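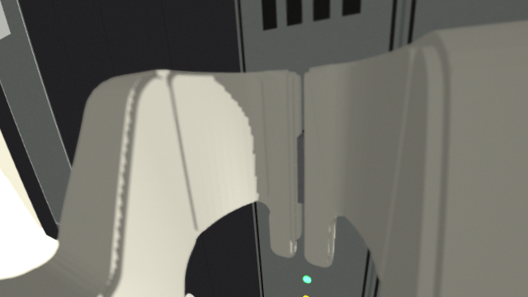
Noura Abou Jaoude: Stage B is fine to shoot on once items 4 and 11 are closed. Item 4 is the one I would not start without. Please don't mark it "pass with note" again, we did that in March and the note was never read.

Location check, *Vadon* (TV comedy, 2nd block)
Site: Prukcombe, Stage B and corridor
Date: May 17, 2024
Checked by: Nisreen Dabbas
Status codes: P = pass, F = fail, N/A = not used on this block

## Access and exits

| No. | Item | Status | Comment |
|---|---|---|---|
| 1 | Exit doors open from inside without a key | P | North door stiff. Hinge oiled, still stiff. |
| 2 | Exit signs lit | P | |
| 3 | Fire lane marked on floor | P | Tape lifting near the prop cage. Replace before the kitchen set goes in. |
| 4 | Fire lane clear behind set walls | F | Two flats and a furniture dolly stored in the lane on the east side. |
| 5 | Corridor lighting | P | |

Item 4: the flats belong to the talk show set and were due back at Nimri. Nimri has no record of the return being booked. Move them to the dock in the meantime. The lane has to be clear along the full length of the wall, including the part behind the window backing.

## Set and rigging

| No. | Item | Status | Comment |
|---|---|---|---|
| 6 | Flats braced and weighted | P | Extra weight added at the bedroom door, which gets slammed in scenes 20 and 22. |
| 7 | Safety cables on all hung lamps | P | |
| 8 | Grid load list posted | P | Old copy also on the board. Removed. |
| 9 | Staircase handrail secure | P | Top bracket retightened. |
| 10 | Breakaway table labeled | P | Label on underside only. Add one to the storage cover. |

Item 9: the stairs are rated for 900 lb total. The family argument scene puts the cast and a handheld operator on them at once. Keep the boom operator on the floor for that setup — the pole reaches from the landing side.

## Power

| No. | Item | Status | Comment |
|---|---|---|---|
| 11 | Cables ramped at crossings | F | No ramp at the makeup room door. |
| 12 | Distribution box closed and labeled | P | Circuit 2 label rewritten. |
| 13 | Portable heaters off the stage circuits | N/A | |
| 14 | Spare lamps stored in cage | P | |

Item 11: Jonent delivered the ramps one short. A replacement is on order. Until it arrives, run the cable over the door frame. Taping it flat is not accepted at this door, as wardrobe racks go through it all day.

## Audience seating

| No. | Item | Status | Comment |
|---|---|---|---|
| 15 | Seat count within posted limit | P | Limit 150. |
| 16 | Aisle lights working | P | One dim, row F. |
| 17 | Front rail fixed | P | |
| 18 | Usher positions agreed | F | No list received. |

Item 18: only needed for the live taping of the awards episode. It does not hold up the rest of the block. The list goes to Noura.

## Follow-up

- Items 4 and 11 to be rechecked before first call. Recheck is done in person; photos sent by phone do not close an item.
- Item 18 to be closed before tickets are released.
- Item 3 tape: construction has it. Yellow, same width as the existing line.
- North door (item 1) — report to Prukcombe maintenance if it gets worse. Do not prop it open during takes.

Recheck, item 4: ______
Recheck, item 11: ______
Signed: N. Dabbas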